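Sobre nós

A Lastham presta serviços de arrumação de quartos e roupa em casas particulares. Começámos em março, com 4 clientes; hoje servimos 53 casas.
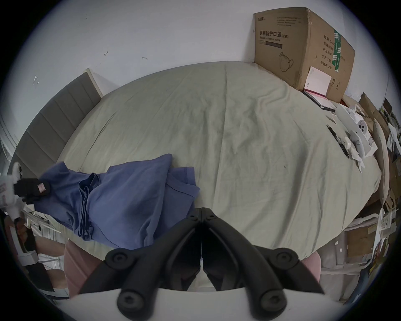 O trabalho começa pelo quarto. Antes de dobrar, vemos o que está em cima da cama: uma caixa de máscaras N95, um caderno, uma caneta, roupa amarrotada.

Cada peça é dobrada à parte e segue para a gaveta indicada pelo cliente. 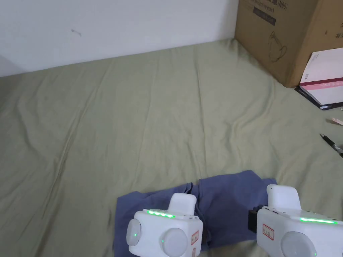
A roupa de cama fica para o fim. Um lençol verde-claro com vincos compridos na diagonal, por exemplo, tem de ser esticado a partir da parede.

As camisolas e t-shirts são dobradas sobre a própria cama.

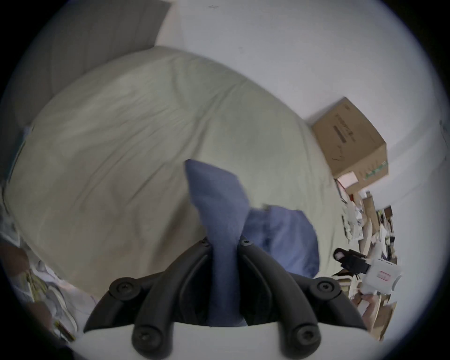
Onde trabalhamos

Estamos em Tendden e Mateos. A visita custa 41 euros e marca-se por telefone.

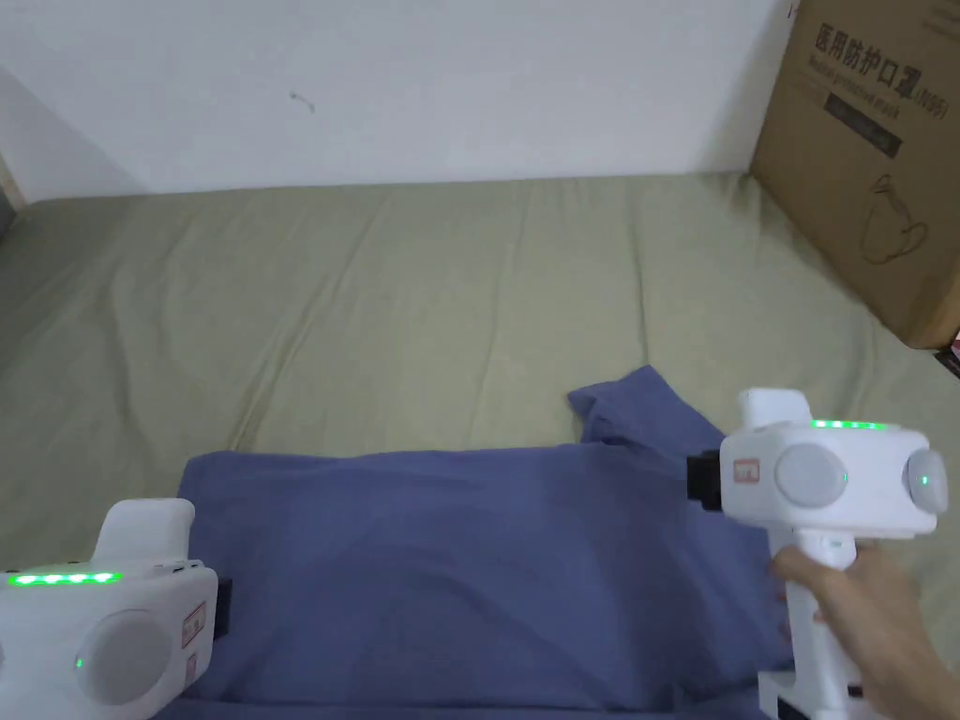
Mateos, cliente há dois meses: deixaram as camisolas todas dobradas do mesmo tamanho e agora a gaveta fecha.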